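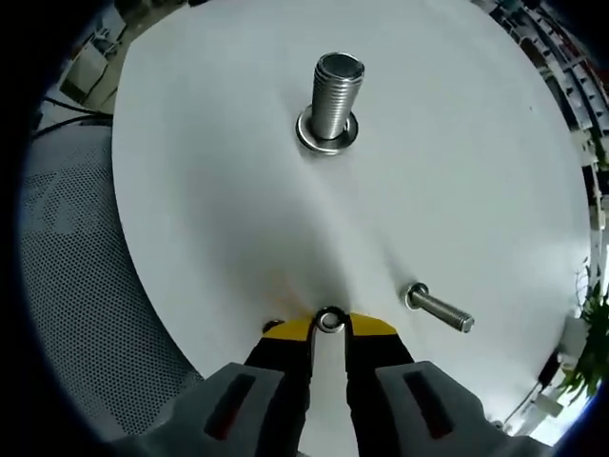
Bolts and washers on the round white table, and a small nut held in the gripper.

In May our evening class for machine maintenance made a visit to the open day of Wesis, a company which sells fasteners and seals to small workshops. We were 17 students, together with our teacher Consuelo Giraldo. The bus from Stornmont needed nearly 85 minutes, so we arrived a little late and missed the coffee.

Our first stop was the hall with the shelves. Every shelf has a code of two letters, and the drawers under it go from small thread to large thread. I work in a bakery and repair the mixers there, and I have always kept my bolts mixed in a can. After this hall I felt a little ashamed of the can. The drawers for metric and inch threads have different colors of label, blue and orange, and they stand on opposite walls.

At 11 we went to the room with the round tables, which I liked the most. Small parts lay there on the white surface. The large bolt stood upright in a wide, shiny washer, and a smaller bolt with its own washer was lying on its side not far away. The threads of the large one are deep and close together, and you could study them well in that light. On white you also notice small metal parts quickly. At my work the bench is dark green, and I lose nuts on it every week.

Nelly Alvarado from the sales office spoke to us about washers. Many customers order the bolts with care and then take any washer from the floor of the workshop. She told us to look first at the material under the bolt head. If it is soft, she would choose a wider washer, so the pressure goes over more surface. One student asked about lock washers and the answer was long. I did not write all of it down.

The second part was about seals, and for me this was new. I had replaced O-rings before, but I never measured one correctly. You need the inside diameter and also the thickness of the ring itself, and I only ever took the outside.

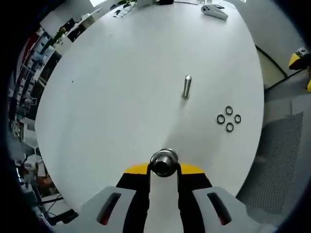 Four black O-rings, laid out as a diamond next to a metal rod.

We learned to put a thin film of grease on the ring before mounting, and to check the groove for sharp edges. The grease must fit the rubber, because some kinds make it swell.

Lunch was soup and bread in the canteen. In the small shop by the exit I bought a bag of 100 washers and a box with 20 compartments for the bakery. The box was more expensive than I expected, but it closes well.

For other classes who want to go: wear closed shoes, and ask for the table room before lunch, as it gets crowded later.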